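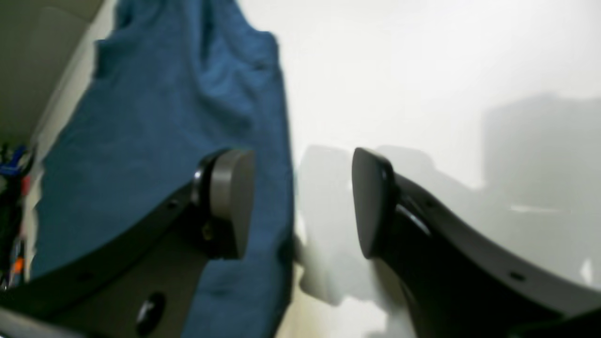
*Deux doigts noirs face à face, un tampon gris au bout de celui de gauche.*

**Procès-verbal de l'assemblée extraordinaire du Football Club Cestier**
Tenue en visioconférence le 7 novembre 2020
Présidence : Marlene Cordeiro

Ouverture à 10 h, c'est-à-dire à 10 h 25, le temps que chacun retrouve son micro. Le quorum est atteint. La présidente rappelle que les prises de parole se demandent à l'écran et que parler plus fort que le voisin ne constitue pas une demande.

## 1. Procès-verbal précédent

Adopté, avec une correction : au point sur les maillots, lire « rayures verticales » et non « ratures verticales ». Plusieurs membres préféraient la première version.

## 2. Situation financière

Le championnat étant suspendu, les recettes de guichet sont nulles depuis la dernière rencontre à domicile. La buvette, qui portait le club plus sûrement que la défense centrale, est fermée. Restent les cotisations et un solde bancaire de 2 096 euros, que la présidente annonce d'une voix égale.

En face, il faut payer la part du club dans l'éclairage du terrain, le solde dû à l'équipementier Fullis et les frais d'engagement de l'équipe réserve, laquelle a joué huit matchs et en a perdu huit. Un membre demande si l'on peut se faire rembourser. La réponse est non.

La facture Fullis concerne les survêtements commandés au printemps, livrés en septembre et portés deux fois. Le fournisseur accepte un paiement en trois échéances à condition que le club cesse de lui écrire que le bleu n'est pas le bon bleu. L'assemblée accepte l'échéancier. Sur le bleu, elle réserve ses droits.

## 3. Partenariat Bundholm

Le contrat de partenariat maillot avec la société Bundholm arrive à terme en fin de saison. Bundholm propose de le prolonger d'un an, pour un montant réduit de moitié, en demandant un logo deux fois plus grand. La présidente a répondu que le calcul avait le mérite de la symétrie.

Discussion assez longue. Les uns font valoir qu'un demi-partenaire vaut mieux qu'un emplacement vide sur la poitrine. Les autres, qu'un logo de cette taille obligerait à renoncer au numéro, voire au joueur. Il est aussi relevé que la clause de sortie permet à Bundholm de se retirer si la saison n'est pas menée à son terme, ce que personne n'avait lu au moment de signer, y compris les signataires.

Décision : la présidente est mandatée pour négocier le maintien de la taille du logo et la suppression de la clause. Vote : majorité pour, deux abstentions, un membre figé à l'écran la bouche ouverte, compté parmi les absents.

## 4. Terrain Manríquez

La commune demande si le club souhaite conserver ses créneaux au terrain Manríquez pendant la suspension. Le loyer trimestriel est de 900 euros, que l'on y joue ou que l'on regarde pousser l'herbe. Un abandon des créneaux ferait économiser cette somme mais placerait le club en fin de liste d'attente, derrière le rugby et, d'après le courrier de la mairie, derrière une association de cerfs-volants.

Il est proposé de demander la suspension du loyer. La commune avait déjà refusé en avril, dans une lettre d'une grande courtoisie. L'idée est de renvoyer la même demande avec des paragraphes plus courts.

Sur l'état de la pelouse : la surface de réparation côté route reste impraticable dès la première pluie. Les gardiens successifs l'ont signalé, le dernier par écrit. Le drainage figure au plan communal depuis trois mandats et l'assemblée souhaite qu'il y figure encore au prochain, faute de mieux.
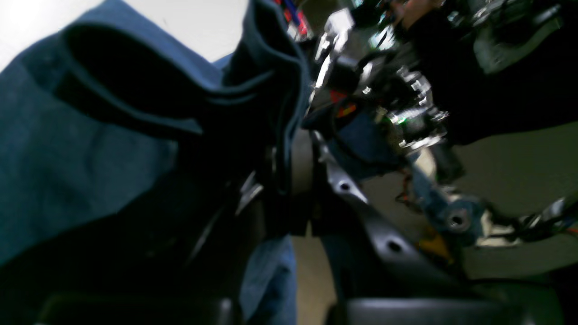 Marlene Cordeiro objecte que rendre les créneaux maintenant reviendrait à rendre le club dans deux ans, et que les cadets n'iront pas s'entraîner sur un parking pour faire plaisir à la trésorerie. Elle préfère vendre le minibus. Silence, puis protestations des usagers du minibus, qui invoquent sa valeur sentimentale. Sa valeur marchande n'est invoquée par personne.

Décision : les créneaux sont conservés, la demande de suspension du loyer part lundi. Le sort du minibus est renvoyé à une assemblée ultérieure, comme les cinq fois précédentes.

## 5. Cotisations

Le club compte 134 licenciés à jour. Faut-il rembourser une partie de la cotisation si la saison ne reprend pas ? Trois formules sont mises aux voix :

- remboursement partiel sur demande ;
- avoir sur la saison prochaine ;
- aucun geste, mais une lettre chaleureuse.

La troisième formule recueille davantage de voix que prévu au premier tour. Au second, l'avoir l'emporte nettement. Les familles en difficulté pourront demander un remboursement partiel, sans justificatif, par simple message au secrétariat. La lettre chaleureuse sera envoyée quand même.

## 6. Équipe première

L'entraîneur a transmis un programme individuel : course à pied, gainage et travail du pied faible. Il demande que les joueurs enregistrent leurs sorties dans l'application commune. Il constate que l'arrière droit a couru douze kilomètres en onze minutes et l'invite à refaire la mesure sans la voiture.

Pas de départ à signaler. L'avant-centre a reçu une proposition d'un club voisin, dont il a fait part avec loyauté au groupe entier, à 23 h, en message vocal. Il reste jusqu'en juin. Le brassard demeure à son titulaire, la demande de vote anticipé étant jugée irrecevable, notamment par lui.

## 7. Divers

Les filets du petit terrain sont à remplacer avant la reprise. Devis à obtenir, sans passer par Fullis.

Le loto annuel est annulé. Les lots déjà achetés seront gardés, à l'exception du jambon, dont le cas appelle une décision rapide. La présidente la prendra seule.

Un membre demande que les prochaines réunions durent moins longtemps. La discussion sur ce point dure vingt minutes.

Prochaine assemblée à la fin du mois de novembre, en visioconférence. Ordre du jour : réponse de Bundholm, réponse de la commune, minibus.

Séance levée à 12 h 40. Deux participants sont restés connectés.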